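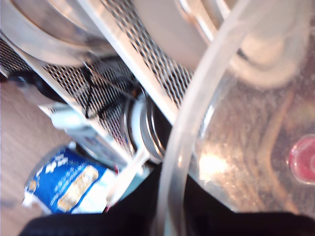
Wire baskets and open shelves: your questions

Will small things drop through the mesh?
Tins are fine. I put a tray under anything tiny, and loose cables go in a bag (mine tangle terribly otherwise!).

Do I need to line a wicker basket for fruit?
I don't bother. Mine has a handle hole in the front, so I can see when the apples are running low. 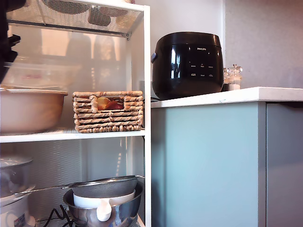
R. Nowakowski
Kitchen storage writer, Cladlow

Where should the heavy stuff go?
Low down, always. I keep mixing bowls and pot lids on the bottom shelf, and check the screws every 2 months or so.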